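Voltulum Hand Grippers: FAQ

Quick answers, updated April 14, 2023. Still stuck? Use the contact form, Madalena Patrício and the support desk read everything but mornings are quicker.

What do I get in the kit?

Two hand-held grippers, one for each hand. Two spare pairs of fingers. Charger, cables, hex key, the carry case, printed quick start. Labels are stuck on before shipping, please leave them where they are. We go by the label when you write in, so have it handy.

Is there a robot in the box?

No. You're the robot, sort of. You hold the grippers and do the job, the recordings go on to train an arm later. If you've already got an arm, the Ridow mount takes the same fingers. Sold separately.

What does it cost?

Kit is $700 to buy. Monthly hire is on the hire page, prices there change so we don't repeat them. Schools and TAFEs get a discount, ask before you order, we can't apply it afterwards.

What jobs is it good for?

Household stuff mostly. Folding clothes, clearing a table, putting away shopping, packing a bag. Laundry is the one most people start with and the one we get the most mail about, so a fair bit of this page is laundry.

I can't pick up flat fabric. What am I doing wrong?

Probably coming in too steep. Lay the tips nearly level with the cloth, push forward a little so a ridge comes up, then close. Don't stab at it. Hems and waistbands are much easier than the middle of a leg. Thin T-shirts are the worst, leave those til you've done a few days of heavier stuff.

Trousers: spread them out first, full length, on whatever you've got. Bed is fine. A mat on top helps, the cloth slides on it without dragging the sheets along. 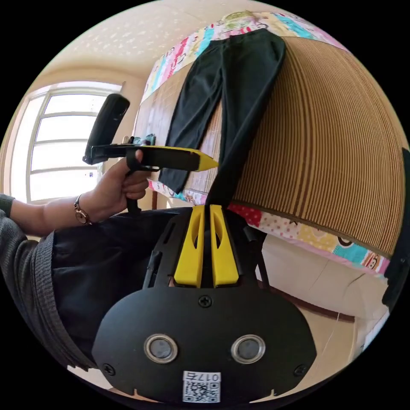

Then one leg over the other, smooth, and bring the hems up to the waist. Fold again if your task sheet says to. Go slower than you would by hand, about half speed feels silly but comes out best. If a fold goes bad, keep going and fix it. Don't restart. Fixes are useful to us.

Can I use my fingers to help?

No. Grippers only once you've started recording. Before and after, do what you like.

Do I have to tidy the room?

Please don't. Normal bedding, normal clutter, normal light. Put away anything private, letters, family photos, screens with your email up. Mirrors are a pain, cover them if it's easy. Otherwise leave it as you live in it.

Sleeves, watches, rings?

All OK. Loose cuffs can get into the linkage so push them up if they flap. Long hair, tie it back.

My hands get sore.

Take breaks. We suggest no more than 20 minutes in one go to start with. Loosen your grip on the handle, most people hold on far too tight the first week. If it's still sore after a rest, stop for the day. Smaller handles exist for people with smaller hands, no charge to swap in the first month.

How many recordings do you want?

On the paid program, a full set is 500 accepted recordings per household. Cordeiro, our first big laundry customer, sent in 662 over March and we were thrilled, but that's a business with staff on it. Go at your own pace. No penalty for stopping early, you're paid for what's accepted.

Why was my recording rejected?

Usual reasons:
Fingers out of veiw for most of it
Someone talking in the background by name
Stopped before the job was done
Left and right grippers swapped over

The last one is easy to do. Check before you pick them up.

Fingers are worn / one has split

Spares in the case. Loosen the screws, slide the old one off, new one on, don't overtighten. Always change both on that gripper, a new finger against an old one won't meet properly at the tip. More spares in the shop, packs of 2.

How do I clean them?

Damp cloth. Mild soap on the fingers if they've gone greasy, greasy fingers slip on fabric. No solvents, no dishwasher (yes we've been asked). Lens gets the dry cloth from the case and nothing else.

Does it work with Breter software?

Import works, export doesn't yet. Being looked at, no date sorry.

Who sees the recordings?

Our review team, and the customer whose task you signed up for. You can delete any recording from your account page up to the day the set is handed over. After that write to us and we'll chase it.

Do you ship to New Zealand?

Yes. Allow an extra week. Duties are on you.

Returns?

30 days, kit complete, case included. Worn fingers are fine, we expect that. Return form is under Orders, print it and put it inside the case, not taped to the outside.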